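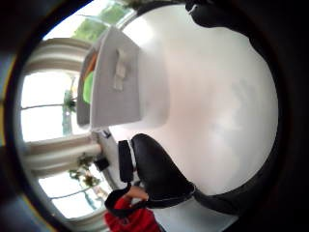

The white bin on the big table by the windows, with something green and something orange poking up inside.

Make and Mend > Storage > Sorting a white plastic bin

28 comments | 14 shares

I have a thing about white plastic bins. They look lovely in the shop, you bring one home, you feel very organised for an afternoon, and then it turns into the place where everything goes to be forgotten. Mine had got to that stage by January and I've only now got round to writing up how I sort it, mostly for Joana Coelho, who has asked me twice and been very patient.

It's a job for a table, a bright spot and a cup of tea. If you've got a table near a window, use that. I do all my sorting on the white one because small bits show up on it so well – I once spent a whole evening looking for a lost screw on a patterned tablecloth and I won't be doing that again.

What you'll need

A rectangular plastic bin with straight sides and some sort of handle
Washing-up liquid and a bowl of warm water
Two cloths, one for wet and one for dry
An old toothbrush
Bicarbonate of soda
A few smaller tubs or boxes that fit inside the bin
Paper labels and a pencil

My inner tubs are Troko ones, but margarine tubs with the print scrubbed off are just as good and I used those for years.

Step 1. Clear the table first

I know, I know. But if you start with post and mugs all over the place you end up with post and mugs in the bin. Wipe the table down and leave it bare apart from the bin. While you're at it, push the curtains right back so you get all the light going.

Step 2. Everything out

Don't rummage. Lift things out one by one and put them down in loose groups as you go: things you use every week, things you use now and then, things that belong in another room, and things you can't identify. That last group is always bigger than you'd think! Bright things are easy to spot so they tend to come out first, and the dull little bits at the bottom get tipped out onto a cloth at the end.

Don't stop to mend, read, or try anything on at this stage. I lost most of a morning to an old Parnus catalogue this way.

Step 3. Wash the bin

Warm water and a small squirt of washing-up liquid, inside and out. Go gently with scourers, as they take the shine off glossy plastic and then it holds the dirt worse than before. For grey marks that won't shift, mix bicarb with a few drops of water until it's like toothpaste, rub it on with a damp cloth, leave it for 14 minutes (my kitchen timer is a bit odd and that's where it likes to stop) and rinse.

The handle wants the toothbrush. Fluff collects all round the edge of a moulded handle, and you only notice once the rest of the bin is clean and it's the one grubby bit left. Dry the lot with the second cloth, corners especially, then stand it by the window while you get on with the sorting.

Step 4. Be firm with the piles

Take the other-room pile to its other rooms now, before you do anything else. For the can't-identify pile, I put everything in a paper bag with the date on (mine says 2023-05-18) and if I haven't gone looking for any of it by the next sort-out, off it goes. Martim Carvalho thinks this is reckless and keeps every stray cap and bracket he has ever met, so you may want to find a middle way.

Step 5. Put it back so you can see it

Heavy and flat things go on the bottom. Then the small tubs, side by side, with the labels facing up. I used to label the sides, which was completely useless once they were in the bin. Tall things stand upright at one end where they can poke up a bit – I don't mind that at all, it saves digging. Whatever you use most goes on top or nearest the handle.

Leave a gap! A bin packed tight will be a muddle again within the week, as you have to unpack half of it to get at anything. I aim for a space I can get my hand into, right down to the bottom.

Step 6. Find it a home

Low shelf, bottom of a cupboard, under a bench. If it's going on a windowsill or anywhere sunny, turn it now and then, as some white plastics go yellow on one side. Ermelinda Neves had one on her sill among the plants and it ended up the colour of custard down the front. It still works perfectly well, mind you, she keeps her bulbs in it.

A few bits people have asked me

Lids: I don't bother for anything I use weekly. For a loft or garage, yes, get one with a lid.

Cracks: a small one near the rim can be taped on the inside. A crack in the base is only going to get longer, so use the bin for something light or let it go.

Size: measure the shelf before you buy. Measure the handle side too if you want it facing out, as I have two bins that will only go in sideways.

I'll do the drawer dividers next, once I've found the offcuts.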